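Unadik
11월의 결심: 거울 자리 정하기. 책상 정리하려고 앉았는데 두 시간째 거울만 옮기고 있다.

Unadik
동그란 거울이고 검은 테두리가 얇게 둘러져 있다. 테두리 얇은 게 예뻐서 샀는데 얇으니까 잡을 데가 없다. 만질 때마다 지문이 남고, 닦으려고 잡으면 또 남는다. 평생 직장을 얻은 기분. 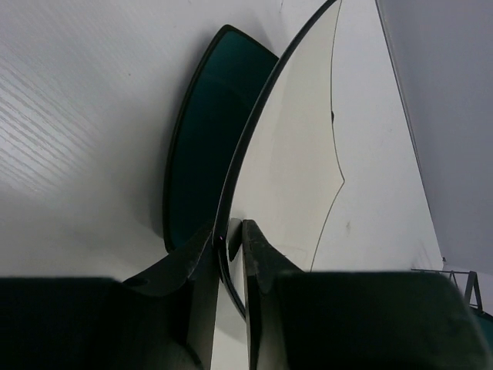 Unadik
Messina 상품 페이지에는 지름 285mm라고 적혀 있었다. 줄자로 재보지도 않고 "그 정도면 작네" 하고 결제한 사람이 접니다. 선반 깊이는 거의 200mm. 산수는 초등학교 때 끝난 줄 알았다.

Unadik
그래서 벽에 비스듬히 기대 놨더니 앉은 자리에서 천장만 보인다. 우리 집 천장 상태를 이렇게 자세히 알고 싶지는 않았다.

Unadik
청록색은 작년에 꽂혀서 들인 색이다. 그때는 온 집을 이 색으로 채울 기세였는데 지금은 검은 테두리 있는 것만 보면 지갑이 열린다. 둘이 붙여 놓으니 의외로 안 싸운다.

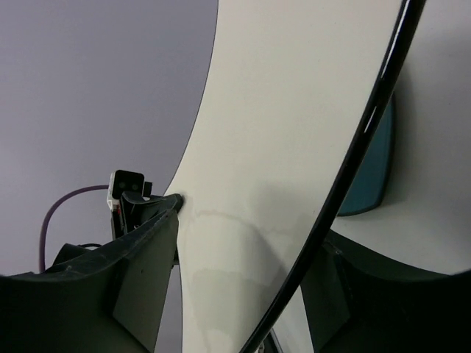

검은 테두리, 흰 곡면, 청록색 조금. 올해의 취향 요약.

Unadik
Varo 거치대를 사면 해결된다는 댓글 감사합니다. 거울 하나 세우자고 물건이 또 늘어나는 게 정리가 맞는지 생각 중입니다. 장바구니에는 일단 넣었어요.

Unadik
새벽 2시. 거울은 처음 자리로 돌아갔다. 선반은 내일 닦는다.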